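How to oil and look after a wooden chopping board

We use cookies to remember your preferences and to count visits to this site. Accept | Manage settings

A wooden board will last for decades if it gets a little oil now and then and is kept out of the sink. Most of the boards people bring to our repair mornings in Bradstead are in better shape than their owners think. They are dry, a bit furry on top and sometimes smell of onion. All of that can be put right at home in an evening, with a second short session the next day.

This page covers solid wood and end-grain boards used for food. It doesn't cover bamboo, which takes oil poorly, or boards with a varnished finish. If water sits in beads on a board you have never oiled, and the surface feels like plastic, it is probably varnished. Leave it alone or sand it right back.

What you need

Food-safe mineral oil, sold by chemists and kitchen shops
Two lint-free cloths (old cotton pillowcase is ideal)
Coarse salt and half a lemon
Sandpaper in 120, 180 and 240 grit
A sanding block, or an offcut of wood to wrap the paper round
A wire cooling rack
Beeswax board cream, if you want a harder finish

One 100 ml bottle of oil will do a medium board three or four times over. Don't use olive or sunflower oil. They go sticky, then rancid, and the smell is very hard to get out. Raw linseed oil from an art shop is slow to dry, and boiled linseed oil often has metal driers added, so keep that for the garden tools. If you use a nut oil such as walnut, bear in mind anyone with an allergy who might eat from the board.

Step 1: Clean it

Scatter a good handful of coarse salt over the board. Rub it in with the cut face of the lemon, working along the grain and squeezing a little as you go. Leave the grey paste that forms for five minutes, then scrape it off with a dough scraper or the back of a knife.

Rinse both sides quickly under the tap and wipe them with a cloth. Both sides matter even if only one was dirty. A board that gets wet on one face only will swell on that face and cup.

For a strong smell of garlic or fish, spread on a paste of bicarbonate of soda and water after the lemon has been rinsed off. Leave it for ten minutes and rinse again.

Step 2: Dry it properly

Stand the board on its edge, away from radiators and out of direct sun, and leave it overnight. It needs air on both faces. Oil put on a damp board sits on top and leaves pale patches.

If it feels cold when you lay the back of your hand on it in the morning, give it another few hours.

Step 3: Sand, if it needs it

Skip this if the surface is smooth. If it is rough or has shallow knife marks, start with 120 grit and work along the grain with light, even strokes. Keep the block flat and don't dig at a single scratch, or you will make a hollow that collects water. Move to 180 once the marks have gone, then finish with 240.

Now wipe the board with a barely damp cloth and let it dry for an hour. The fibres will stand up and it will feel rough again. Go over it once more with the 240, very lightly. This is called raising the grain, and it stops the board turning furry the first time you wash it.

Brush off all the dust before you oil. A dry paintbrush is good for getting into corners and juice grooves.

Juice grooves

The groove round the rim of a carving board takes more wear from liquid than the flat part does, and it often ends up a different colour. Staining in the groove is harmless as long as the wood is sound. Check it by pressing with a thumbnail. If the nail sinks in easily, the wood is soft and the board should be retired from use with meat.

To sand a groove, wrap the paper round a piece of dowel or a thick pencil. Go round the whole groove the same number of times so that it stays even.

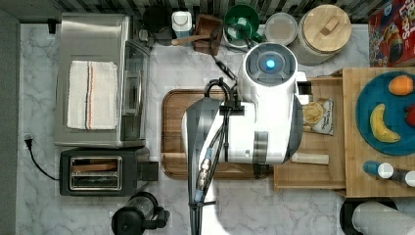
A board with rounded corners and a darker groove along its rim.

When you come to oil it, run a little along the groove with a fingertip first and let it soak in while you do the rest. Then mop out whatever is left. Oil that pools there goes tacky and picks up crumbs.

Step 4: Oil it

Set the board on the cooling rack with newspaper underneath. Pour a small puddle of oil in the middle and spread it with a folded cloth, first in circles and then along the grain. Do the top, the edges and the handle hole if there is one, then turn it over and do the underside.

The ends, where you can see the growth rings, will drink far more than the faces. Keep going back to them until they stay shiny for a minute or so.

Leave the board for at least four hours, or overnight if you can. Then wipe off everything that hasn't soaked in, using the second cloth. Press a piece of kitchen paper on the surface. If it comes away with a clear oily mark, wipe again.

A new or very dry board needs 2 coats. After that, one is enough each time.

Step 5: Wax (optional)

A beeswax cream on top of the oil helps water run off. Rub on a thin layer, leave it for half an hour and buff it with a dry cloth. Endang Mangundap, who runs the kitchen table at our sessions, warms the tin in a bowl of hot water beforehand so that the cream spreads without dragging. Don't put it in the microwave.

How often to do it

Drip a little water on the board. If it stays in drops, the board is fine. If it soaks in and leaves a dark spot, oil it.

In most kitchens that works out at once a month for a board in daily use, and less for one that only comes out on roast days. Central heating dries wood out, so September is a good time to give every board in the house a coat before the radiators go on.

Day-to-day care

Wash by hand with warm water and a drop of washing-up liquid, then wipe dry straight away.
Never leave a board soaking, and never put it in the dishwasher.
Keep it off the hob and away from anything that gives off heat on one side.
Store it upright once it is dry.
Use a separate board for raw meat and poultry.

Putting right a warped board

A slight cup can often be reversed. Lay the board with the hollow side down on a damp tea towel and put a few heavy books on top, with a sheet of baking paper between. Check it after a day. Once it is flat, stand it on edge to dry slowly, then oil both faces.

If it still rocks after two goes, plane or sand the high side, or take it to someone with a belt sander. Åsmund Strand flattened a beech one for me in ten minutes that I had been struggling with for a week.

Small cracks at the ends can be filled with food-safe wood glue and clamped for 24 hours. A crack that runs right through, or one you can see light through, is a place for food to lodge, and gluing won't make it clean again. Cut the board down beyond the crack if there is enough left to be useful.

Safety with the cloths

Cloths used with mineral oil can go out with the rubbish. If you used linseed, tung or walnut oil, the cloths can heat up by themselves as they dry and catch fire. Lay them flat outdoors until they are stiff, or soak them in water before binning them. Don't leave them screwed up in a bucket.

Get our repair tips by email once a month. Enter your address to sign up. You can unsubscribe at any time.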